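4.3 Recording examples for the Groder two-arm station

1. Set the blue, red and white bins on the table in front of the wall.
2. Open Ondora and start a new task. Use one task name for the whole set.
3. Guide both arms through the transfer at an even pace. 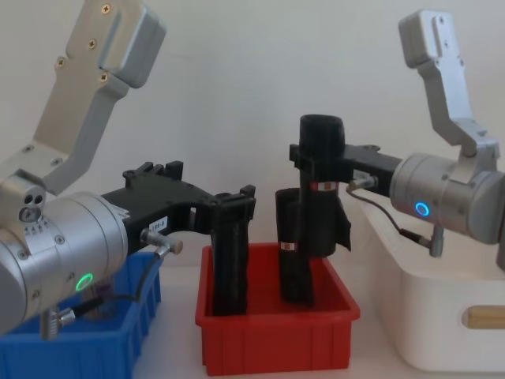
4. Let go of the item fully before you press Stop. If an item tips over, mark the example as Failed – don't delete it.

Note: Failed examples are kept in their own folder and don't count toward the 2,000 needed for training.
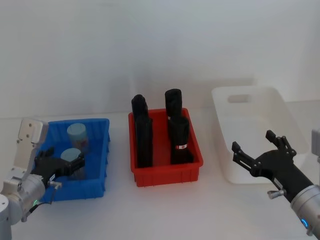
5. Move the bins a little after each example, keeping their colour order the same.

Caution: Keep hands off the table while the arms are live. Press Pause on both arms before reaching in.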